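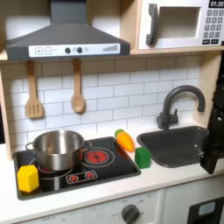

Play kitchen, hood and microwave side

wilma_p
Hello all. I have put together the play kitchen for my daughter, and one thing I cannot decide. The spatula and the spoon hang on small hooks under the shelf. She is 4 and must stretch very much. Would you move the hooks lower, onto the tiles?

Euan Lennox
I would leave them. The spoon looks nice there and you will spoil the tile part with screw holes.

wilma_p
I thought of the hooks with glue, without screws.

dougalc
Glue hooks fell off ours after 2 days. Put a cup beside the sink and stand the spoons in it.

Morag Cowie
I don't agree with Dougal (and I live with him). The cup was always on the floor. Ours stretched for the hooks too and by October she reached them easily.

Euan Lennox
Does the pot stay on the cooker? Our steel one went into the bath every evening.

wilma_p
It stays, for now. I will wait with the hooks and give her a small step. Thank you, also for the cup idea.

dougalc
Still think the cup is better.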